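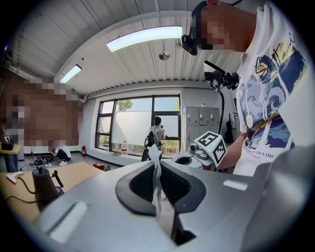
White ribbed ceiling, daylight, the swirly shirt.

Beech table: oil, varnish or surrender?

skendwood_annex wrote:
Moved the light beech table into the room with the white ribbed ceiling and now I can see everything that has ever happened to it. Rings, a gray smear, something I'm choosing to call glue. It cost me $138 secondhand from a guy who swore it had been "finished." He didn't say with what. Water soaks in after a minute or so, which tells me something, I'm just not sure what. I'd like a surface I can wipe down on a Thursday and forget. What do I put on it?

Jolletti wrote:
If water soaks in, it's oil or it's nothing. Hardwax oil, two thin coats, a day between them. Wipe off the extra after 15 minutes or you'll own a very large fly trap.

brullard60 wrote:
Disagree. Oil on a work table is a hobby. You'll be redoing it every November for the rest of your life. Water-based matte varnish, done, go outside.

Jolletti wrote:
And when the varnish chips you get to sand the whole top. With oil you fix the bad spot and go have lunch.

brullard60 wrote:
I've had the same varnished table through two kids and a parrot. No chips. The parrot has chips.

Bình Mạc wrote:
Before anyone opens a can, how are you getting the glue off? Please say it isn't a metal scraper. Beech dents if you look at it sternly.

skendwood_annex wrote:
It's the white scraper with the red tip, the one that lives up by the corner. I keep it nearly flat and go with the grain. Then it's a wad of something soft and white, and a lot of leaning.

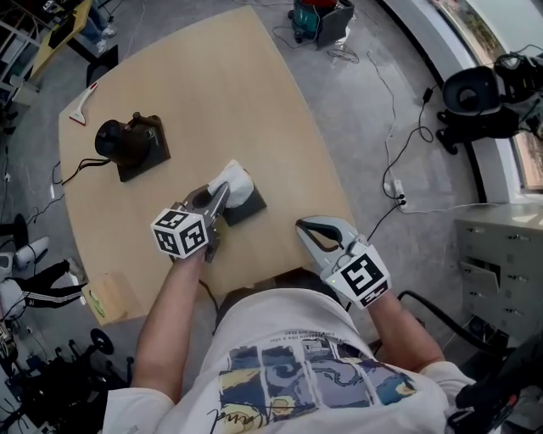

The curved edges worry me more than the top. The finish feels thicker there, a bit waxy, and I can't tell if I should sand it back or leave it alone and pretend it was a design decision. Also everything on a dark square base has to be lifted, never slid. I learned that one the usual way.

Godelieve Claeys wrote:
Waxy edges means somebody used furniture polish. Mineral spirits on a rag, windows open, then 120 grit by hand. No machine sander on a curve unless you want a different curve.

Ayele wrote:
Seconding the spirits. Skipping them is how I got fish-eyes all over my varnish. I still have the table. It faces the wall.

brullard60 wrote:
So you agree varnish is the answer.

Ayele wrote:
I agree my table faces the wall.

skendwood_annex wrote:
OK. Spirits first, hand sanding, then a test patch of oil on the underside. Brullard, if it goes wrong you can have the top half of the thread.

Jolletti wrote:
Put the oily rags outside flat to dry. Not in a heap in the trash, they can catch fire.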